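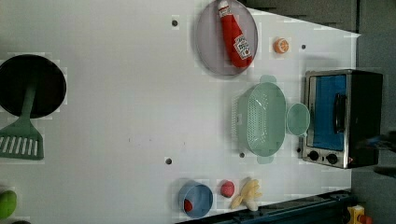

What is the Gesent Local Price Index?

The Gesent Local Price Index is a monthly measure of the change in prices paid by households in the Gesent district for goods and services bought locally. It is compiled by the Brillari Institute and published free of charge. The index shows movement over time. It does not show whether prices in Gesent are higher or lower than those elsewhere.

Who pays for the index?

The index is funded by the district authority under an agreement with the Institute. The authority receives the results at the same time as the public and has no part in choosing the items, the outlets or the method of calculation. The agreement is reviewed every five years.

Why does the district need its own index when national figures already exist?

National inflation figures describe the country as a whole. Households in Gesent do a larger share of their shopping in small and medium-sized shops, travel further to work and are more likely to heat their homes with oil. A change in the price of heating oil, for example, has a greater effect on the local index than on a national one. Employers, advice services and landlords in the district had asked for a figure that reflected these differences, and the index was set up in response.

The local index should be read alongside the national figures. It has no official status in law and is not used to set benefits, state pensions or tax thresholds.

Where are the prices collected?

Prices are collected from 70 outlets across the district, including supermarkets, independent grocers, pharmacies, filling stations, hairdressers, cafés and hardware shops. The town of Cludetti has the largest number of outlets, reflecting its share of local spending. Outlets in the villages are included where they serve a settled population throughout the year. Seasonal kiosks and market stalls are excluded.

Prices for services that are not sold over a counter, such as home insurance and broadband, are collected from published tariffs by staff at the Institute.

Who collects the prices?

Fieldwork is carried out by Tawfik, a contractor appointed by the Institute. Collectors carry an identity card bearing the Tawfik name and a telephone number that retailers may call to confirm a visit. They record prices only. They do not ask about sales, staffing or suppliers, and they do not approach customers.

When does collection take place?

Collection takes place in the second full week of each month, normally between 10 am and 4 pm. The week is moved if it includes a public holiday. In February, when bad weather can close the upper road, village outlets may be visited in the following week. Prices collected late in this way are marked in the data tables.

What goes into the basket?

The basket is divided into 19 groups, covering food, drink, clothing, housing costs, fuel, transport, household goods, personal care, leisure and a number of smaller headings. Each group contains several items chosen to represent it. An item is chosen if many households buy it, if it can be found in most of the relevant outlets, and if its quality can be described clearly enough for a collector to find the same thing the following month.

The full list of items is published each year. The list of outlets is confidential, as is the choice of brand in each outlet.
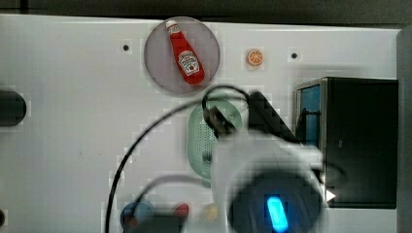 How are changes in pack size treated?

The index is intended to follow the price of a fixed quantity and quality. Where a manufacturer reduces the contents of a pack and leaves the shelf price unchanged, the household is paying more for each unit, and this is recorded as a price increase. The collector notes the weight or volume printed on the pack at every visit, and the price is converted to a standard quantity before it enters the calculation. Table sauces are a useful case. A red squeeze bottle of ketchup with a white cap may look much the same on the shelf from one year to the next, so collectors are instructed to read the stated contents each time and not to rely on the shape of the bottle or the design of the label. The same rule applies to washing powder, breakfast cereal, biscuits and toilet paper.

Where a pack becomes larger or smaller and the product itself is also altered, the Institute treats it as a new product and links it to the old one in the way described under the next question.

What happens if an item is out of stock or withdrawn?

If an item is temporarily out of stock, its last price is adjusted in line with the movement of similar items in the same group. This may be done for two months in a row. In the third month the collector selects a replacement from the same outlet, as close as possible in quality and quantity to the original.

The price of a replacement is never compared directly with the price of the item it replaces unless the two are judged to be equivalent. In other cases the difference in price between them is treated as a difference in quality and is left out of the index.

Are sales and special offers included?

A reduced price is included if it is open to every customer and applies to goods of normal quality. End-of-season clothing sales are included for this reason. Prices are not included if they:

apply only to damaged or shop-soiled goods
apply to food on its final day of sale
depend on a personal voucher or a staff discount

Multi-buy offers are disregarded unless the customer can obtain the same unit price when buying a single item. Loyalty card prices have been included since the last methodology review, provided that the card is free and can be obtained in the shop on the day.

How are the weights decided?

Each group is given a weight according to its share of household spending. The weights come from a spending diary kept by households in the district and are revised every 12 months, with new weights taking effect in the February index. The index is chained at that point, so that the introduction of new weights does not in itself cause the index to rise or fall.

Spending by visitors and by businesses is left out. Mortgage interest is also left out of the main index but is included in a supplementary series, which may be found in the data tables.

My own costs have risen faster than the index. Is the index wrong?

The index is an average, and few households spend their money exactly as the average does. A household that rents privately and drives long distances will face a different rate of increase from one that owns its home outright and travels by bus. Prices that are paid often, such as those for bread and petrol, also tend to be noticed more readily than prices paid once or twice a year. A difference between the index and your own experience is to be expected and does not point to an error in either.

Can the index be used in a wage agreement or a lease?

Employers, employees, landlords and tenants are free to refer to the index in a contract. The Institute is not a party to any such contract and cannot advise on its meaning. Those who intend to use the index in this way are asked to consider the following points.

The contract should name the series in full, as the main index and the supplementary series may move differently. It should state the months to be compared and say what will happen if the index is delayed or discontinued. The parties should also decide whether an adjustment is to apply when the index falls as well as when it rises. Monthly movements in a local index can be uneven, and a comparison with the same month a year earlier will usually be more suitable than a comparison with the month before.

Are the figures revised?

The main index is final on publication and is corrected only if a significant error is found. Any correction is announced on the news page, with an explanation of the cause and the effect on the published figure. The supplementary series may be revised in the month after publication, as some lending rates are received late.

When are the results published?

Results are released at 9.30 am in the third week of the month following collection. The release calendar is published a year in advance. No person outside the Institute receives the figures before that time – requests for early sight of them, including requests from the press, will be declined.

I own a shop. Do I have to take part?

Participation is voluntary. An outlet that has been selected will receive a letter before the first visit and may decline at that stage or withdraw later without giving a reason. The Institute hopes that outlets will remain in the survey for at least a year, as frequent changes reduce the quality of the results.

A visit to a grocer normally takes less than an hour and requires no help from staff. Retailers who prefer to send a price list may do so by email, although a collector will still call from time to time to check a sample of prices against the shelf.

Will my shop be identified?

Individual prices are held securely and are never published or passed to the district authority, the tax authorities or other retailers. Results are published only for groups in which enough outlets are represented to prevent any one of them from being recognised.

Can I obtain the underlying data?

Group indices and weights may be downloaded from the data page and reused without charge, provided that the Brillari Institute is named as the source. Approved researchers may apply for access to item-level data from which the outlet has been removed. Applications should state the purpose of the research and the period required.

How can I ask a question or make a complaint?

Questions about the figures should be sent to the prices desk at the Institute using the contact form. Complaints about the conduct of a collector may be made to Tawfik or directly to the Institute, and will be acknowledged within five working days. Printed copies of these answers are available on request from the public library in Cludetti.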